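Notes for the Saturday slot, October 15, 2022. 20 min + questions. Do NOT read the slides out.

**Open**

Hello, thanks, quick. Talk is about house rules for collecting manipulation data with hand-held grippers in ordinary kitchens. Not the model, not the training. The boring bit. Ask who has thrown away a week of recordings - wait for hands.

Our number: first round at the Cidholm flat, 568 recordings, kept 441. Most of the rest had no hardware fault at all. People just did the task six different ways and wrote it down none of the ways.

So we wrote rules. First draft 29 rules. Far too many, people skimmed. Say that we cut it and that I still argue with Pedo about which ones went.

**Rule block 1: before you pick the gripper up**

- Wipe the finger pads. Every session, not every day.
- Check both fingers close evenly on something thin. A card is fine.
- Lens clean, then don't touch it agian.
- Task sentence read out loud by the operator. If two people would do it differently, rewrite the sentence.
- Doors: decide if the door starts open or closed. Write it in the log. This one cost us the most.

Slow down on doors. Fridges, cupboards, dishwashers. Half our arguments. "Put the plate in the fridge" - does that include opening it? Does it include closing? Plader said yes to both, Pedo said the door is its own task. We went with Pedo. Door is its own task unless the sentence says otherwise.

**Rule block 2: during**

Grip first. Thin rigid things (plates, lids, trays) are where operators get sloppy, they grab whatever edge is nearest and fix it midair. Rule says: pick the grip you intend to finish with. If you have to regrip, set it down, regrip, go on. Don't juggle.
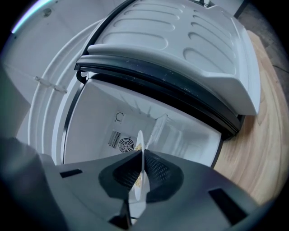

Then speed. Operators speed up after lunch, everybody does. We ask for the pace you'd use with somebody else's dishes. Tried a metronome, terrible, everyone hated it. Skip this if behind.

Food. Real food is allowed, real mess is allowed. Crumbs stay in if they were there at the start. What isn't allowed is stopping halfway to tidy up. Finish, end the recording, then tidy.

Small spaces. No part of the gripper should lean on a shelf or a wall to steady the hand. Feels natural, looks fine on playback, bad demo. A robot copying it will push on things. Expect a question here - answer is we flag it and a second person reviews, we don't auto delete.

Safety, keep short but don't skip:
- no glass above shoulder height
- no hot pans, ever, in the shared kitchens
- appliance panels and cables are off limits
- anyone can call stop, operator doesn't get to ask why until the object is down

**Rule block 3: after**

Label within the hour. We tested next-day labeling and people made things up, not on purpose. Three labels only: keep, keep with note, drop. Onyshchenko wanted a five point score. We ran it for a bit and nobody used two or four.

A failed attempt is not a drop! Say this twice. Dropped the spoon, picked it up, carried on = keep with note. Drop is for wrong task, blocked lens, gripper fault, person's face in view without consent.

Consent: signed before you enter the home, not at the door. Mail on the fridge, kid photos, pill bottles - cover them or move them, with the owner there. The owner moves them, not you.

**Second round**

Same flat, shorter rules, one page taped inside the case. 400 recordings planned and we got there with a day spare. Don't oversell. Operators were also more practiced by then, can't separate it. Someone will ask, so say it first.

**What I'd like from the room**

Not asking for a standard yet. Asking people to publish the task sentences and the drop rules along side the data. One text file would do. Right now I can download two sets of "put away dishes" and have no clue if they're the same job.

If time: the door argument again, ask for a show of hands.

Leave the one-page slide up for questions. Water is under the lectern. Clicker battery is dodgy, use the space bar.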